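Curnaten Craft Room — notes from the Friday meeting, Fri 25 November

I said I'd type these up over the weekend and I did, mostly. There were 11 of us, plus Amirul Saragih on the phone for the first half until his battery gave out. I took notes, so blame me for the spelling.

Last month's notes: fine as they were, except that I had the Plasden paper order down as paid. It's still open. Amirul will call them Monday.

Heating: still too warm by the window and too cold by the door. We talked about this for far too long and agreed to move the coat rack, which I don't think will help, but okay.

Desk supplies: this was the big one. People are tired of hunting for a pen every time they need to label something (me too!), and the mugs full of dried-out markers have to go. We agreed that every work table gets the same setup — a file holder for paper and a small drawer organizer for pens and markers, both at the back so the front stays clear for working. The green stepped file holder and the little blue and white organizer are what we'd like to copy, if we can still get them.

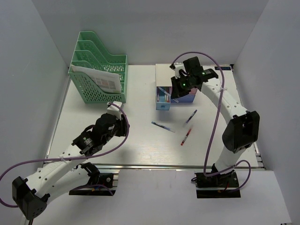
Gunawan asked whether the drawers are deep enough for the fat markers. I didn't know, so I'm going to try it with ours before we order anything. We also went back and forth on whether pens should be sorted by color. The vote was 2 in favor and the rest of us against, so pens just go back in the drawer, any color, any order. Please do put them back though! Leaving them on the table is how we lose them.

Color charts and other single sheets go in the front slot of the file holder, where you can grab them without pulling everything else out. The taller slots are for pads and folders. I offered to make labels and was told no labels, so no labels.

Budget: Solotent quoted us for 10 sets. We only have 13 tables if you count the folding ones, and I don't, so 10 should do it. Amirul wants a second quote first, and that seemed fair to everybody.

January open house: moved to the next meeting, we ran out of time. Bring ideas for the kids' table, and please something with less glitter than last time.

To do
Amirul: Plasden bill, second quote
Gunawan: move the coat rack, throw out the dead markers
Me: fat marker test, send these notes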